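Rivden Hand Grinder: two months of very good coffee

I should say first that I never wanted a hand grinder. I had an electric one, a loud thing with a cracked lid that I'd been holding shut with an elastic band, and when it finally gave up in March I ordered the Rivden mostly as a stopgap. It has been on the worktop ever since and I am completely smitten with it!

It's a plain metal tube, a bit fatter than a rolling pin, with a folding crank on top and a screw-on cup at the bottom. The burrs are steel. You set the grind with a ring under the cup, and the ring clicks, properly clicks, so you can feel where you are with your eyes half shut at six in the morning (which is how I mostly use it). My old one had a dial with little pictures of cups on it and I never did work out what they meant.

I've been putting Painemal beans through it, their darker roast, for a stovetop pot during the week and a filter at weekends. For the pot it takes me roughly 80 turns. The filter grind is quicker and much easier on the arm. What surprised me was how even it all comes out – tip it on a saucer and there's hardly any dust, and the filter coffee is sweeter and clearer than anything I'd made at home before. I had gone off filter altogether and now I look forward to it.

Very light roasts are hard work. I had a bag from Rosinstead that was like grinding gravel, and I ended up sitting down with the thing wedged between my knees. If that's all you drink, try one in a shop first.

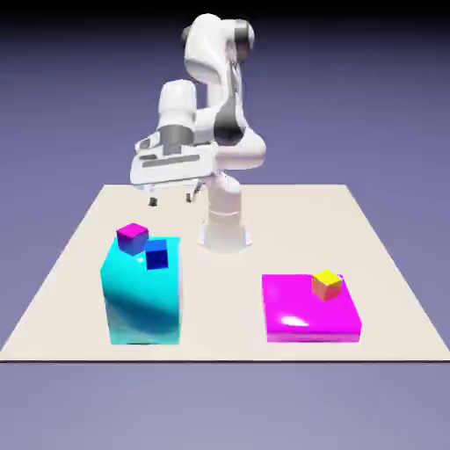

Cleaning is easy enough. The cup unscrews, the lower burr lifts out, and a dry pastry brush does the rest. Don't lose the spring! Mine rolled under the cooker and I had to fish it out with a ruler. The cup says it holds 30g, but I'd call that hopeful, and it starts to jam if you really fill it.

The crank knob squeaked for a week and then stopped. The rubber sleeve slips a bit if your hands are damp, so dry them first.

I'd buy it again tomorrow. I'm already eyeing up the smaller one for camping, if I can find somewhere in the rucksack for it.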